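Home | Course outline | Handouts | Readings | Contact

Handout: Notes on the Kubiak open day

Reading time: 4 minutes
Print this page | E-mail this page
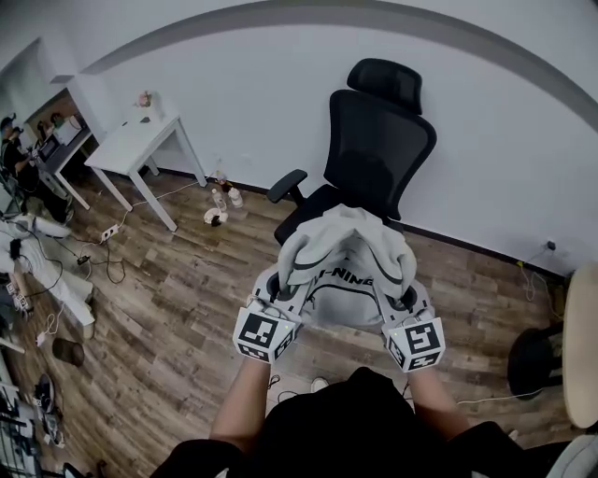 One reader of last term's handout wrote in to say that a folding demonstration proves very little unless you are allowed to bring your own shirt. I agree with most of that, and I would like you to keep it in mind while you read these notes and before you write your own.

Background. The Kubiak open day is held in April. Visitors see two things, the recording work and then the robot itself, which runs software called Kimeo. Our group saw both, in that order. The recording work is the less popular half and you should spend more time on it than most visitors do.

1. The recording work

A person handles clothing while wearing a white cube on each wrist. The cubes are printed with black square patterns. Patterns of this kind are called fiducial markers, and a camera that can see one clearly can work out where it is and which way it is turned. Put one on each wrist and you have a running estimate of where the wrists go.

Note what that leaves out. A wrist is not a fingertip. When you fold a sweatshirt, a lot happens between finger and thumb: you pinch, you feel that you have picked up two layers, you let one go. A marker on the wrist says nothing about any of it directly. I asked how the finger motion gets filled in and was told that the images take care of it. Perhaps they do. It would have been good to see an error figure.

Note also what happens when sleeves or loose fabric get between the marker and the camera. The position has to be guessed or the stretch thrown out. Ask which, and ask how often.

2. The robot demonstration

We were told the system had been trained on more than 400 recordings. That sounds like plenty until you ask how many different garments were in them, and on that the answer was vague. The same sweatshirt folded over and over is a narrow diet.

The robot was given 180 seconds per garment and did two garments while we watched. Both ended up as something I would call folded. Both were also laid out flat for it beforehand by a member of staff, and laying out a crumpled garment is the hard part of the job. The talk did not mention this.

The company's leaflet compares Kimeo with the older Emton setup and says it is far more reliable. No trial counts are given for either one. Treat the sentence as advertising until you see them.

3. What I would accept as evidence

- a garment the system has not met, dropped in a heap
- the failures shown along with the successes
- a plain statement of when a person stepped in

The Grirholm visit later in the course covers similar ground, and they do at least let you drop the clothes yourself.

For your write-up

One page. Describe one claim you heard, who would have to check it, and what they would need to measure. Do not tell me whether you were impressed. If you missed the visit, use section 2 above and say so at the top.

Print this page | E-mail this page
Previous handout | Next handout | Back to top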